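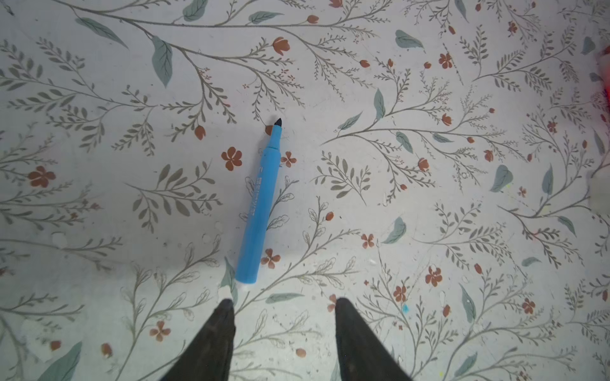
Light blue marker with a black chisel tip, on a patterned white surface.

Harries Label Film 40, 12-month review
Posted Sat 3 January

Write-on label film is sold on two claims: ink stays on it, and the label comes off when you want it off. Most products manage one. I bought a roll of the Harries film last February to relabel a set of storage bins in an unheated garage, a chest freezer and a parts cabinet, and have now used enough of it to report on both.

The roll is 40 mm wide, matte white, with a split backing. Harries sells it in a plain carton with a plastic core and no dispenser. I cut it with scissors for the first month and then moved to a small guillotine, which gives a square end and fewer lifted corners. The film has no grain and tears badly by hand.

Ink

The matte coat takes alcohol-based ink well. A chisel tip leaves a clean edge on the broad stroke and a slight feather on the thin one. Drying time in the garage was under a minute in summer and noticeably longer in winter. Water-based felt-tip ink also takes, but it rubs off with a damp thumb even after a full day, and I would not use it on anything that gets handled. Ballpoint skips. Pencil is legible and survives the freezer, to my surprise.

Color matters more than I expected. Black and dark blue were still readable after a year on a shelf that gets afternoon sun. Red had faded to pink by August.

Adhesive

On smooth polypropylene bins the labels held through the year with two exceptions, both on curved corners where I should not have put them. On powder-coated steel they held without fault. On cardboard they bond for good and take the top layer with them.

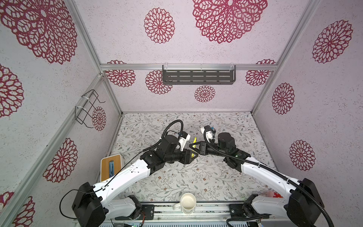 Removal is the weaker half. Within the first few weeks a label peels in one piece. After six months the film starts to stretch before the adhesive lets go, and a gray residue stays behind. Isopropyl alcohol clears it with some rubbing. The Donora film I used before came off cleaner at the same age – but its labels also fell off in the freezer, so the comparison only goes so far. The Sornetov tape is stiffer than either and I stopped using it on anything round.

Verdict

Recommended for bins, cabinets and freezer boxes that keep their contents. For labels that change every month, buy something with a weaker adhesive.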